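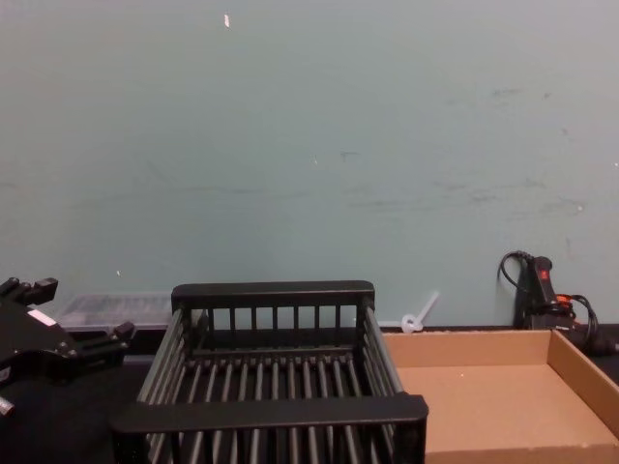
4. Remote testimony and who gets heard

4.1 Setting

Damotari County opened its board meetings to testimony by phone and video in the same August that the fight over the Trujillo Avenue shelter reached its loudest point. For people who study local protest, this is a wonderful piece of timing. A crowd was already coming to the county building, the sign-up sheets were already full, and then the rules on how a resident could speak changed while the argument was still going on. We can follow the same dispute under both sets of rules, with the same board, the same chair and, very often, the same speakers.

The county had two ways of taking comment before the change. A resident could come to the evening meeting and sign the sheet at the door, or send a letter to the clerk. Letters were entered into the record but were not read aloud. Speakers were called in the order they signed, and each got the same time at the microphone. Under the new rule, a resident could also register through Rodine, the online sign-up system the county had already been using for park permits, and then speak from home when called. Remote speakers and speakers in the room were put on one list. This last point matters a great deal for what follows. In the neighboring town of Rarnent, which took up remote comment a little later, callers were held until everyone in the room had finished, and many had hung up by then.

The shelter dispute itself is easy to sum up. The county wanted to turn a closed school on Trujillo Avenue into a year-round shelter. Homeowners on the nearby streets opposed the site, church groups and tenant groups backed it, and a third set of speakers mostly objected to how fast the board was moving. That third set is often left out of studies of fights like this one, and we found it one of the most interesting parts of the record. Its members agreed with each other on very little except that the board should slow down.

4.2 Materials

We worked from the clerk's minutes, the audio of the meetings and the sign-up lists. The audio is better than we dared to hope for. The county keeps the microphones running during short breaks, so the chair's instructions to the crowd are there, along with a fair amount of chanting from the hallway. Where the minutes and the audio disagreed about the order of speakers, we followed the audio.

We also read the letters. The clerk's office holds 2,000 of them on the shelter question, filed by date received, and the staff were very generous in letting us sit with the binders. Form letters were kept in the set. It is tempting to drop them, and earlier work often does, but a resident who signs a form letter has still done something, and several people in our interviews told us the form letter was the first thing they had ever sent to any government office. A few had added a line or two by hand at the bottom, and these lines were some of the liveliest reading in the whole project.

Interviews were held with 12 residents who had spoken at least once. We looked for people from each side of the question and from the go-slow group, and we made a point of including people who had spoken only by phone. Interviews took place wherever the resident liked, usually a kitchen or a library table. We asked each person to tell us how they first heard about the meeting, what they did to get ready, and what happened when their name was called.
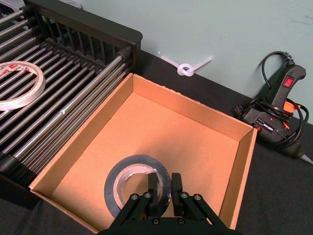 Figure 3. Roll of black tape inside an open cardboard box.

4.3 What changed in the room

The first thing we noticed, listening through the audio in order, is how much calmer the start of each meeting becomes after the new rule. Under the old rule the line for the sign-up sheet was itself a kind of rally. Groups came early to hold places, songs were started, and there were sharp words over whether one person could sign for a carload still looking for parking. With sign-up moved online, that contest for the top of the list mostly leaves the hallway. The rally does not go away, though! It moves to the front steps, starts later and sounds more cheerful on the recordings, where it can be heard each time somebody opens the door.

The second change is in how people speak. Remote speakers were far more likely to read from a prepared text, and they tended to stop when the text ended. Speakers in the room answered each other. They picked up a phrase from the person before them, turned to the seats, and quite often used part of their time to correct something a commissioner had said. Once the lists were mixed, these two styles ran into each other, and the results are fascinating to listen to. A homeowner at the podium would respond to a caller, the caller could not respond in turn, and the next person in the room would take up the caller's side. By the last shelter meeting, some speakers had come to treat this as a normal duty and would begin by saying which caller they wanted to back up.

The third change concerns the people who spoke only once. Several of the residents we interviewed had jobs that ran through the evening, or were looking after a parent or a small child. One had registered during a break at work and testified from a parked car. Another told us she had practiced her statement out loud so many times that her son could recite it. For these residents, the rule made the difference between speaking and staying silent, and they described the moment of being unmuted with real pleasure, even when the vote later went against them.

4.4 Limits on these findings

We should be careful about how far this goes. The shelter dispute was already heated when the rule changed, and a quieter issue may not draw remote speakers at all. The Rodine sign-up page was in English only for the whole period we studied, and we have no good way to learn who opened the page and gave up. The sign-up lists show a name and a street, so we can say something about where speakers lived, but we cannot say much about age or income beyond what people chose to mention in their testimony. Some mentioned both, with great force, but they are hardly a random group.

There is also the matter of what commissioners were listening to. Members of the board looked at their own screens during remote testimony, and the audio cannot tell us what was on them. Residents in the room had strong opinions on this point - so strong that two of the later speakers gave up part of their time to ask the board to look up. The chair thanked them and called the next name.

Rarnent gives us a useful check, and we turn to it in Section 5. Its council dealt with a curfew proposal under the callers-last rule, with a crowd that was smaller but every bit as determined, and the back-and-forth between room and phone that we heard in Damotari is almost absent there. We take this as an early sign that the order of the list deserves as much attention as the technology used to join it.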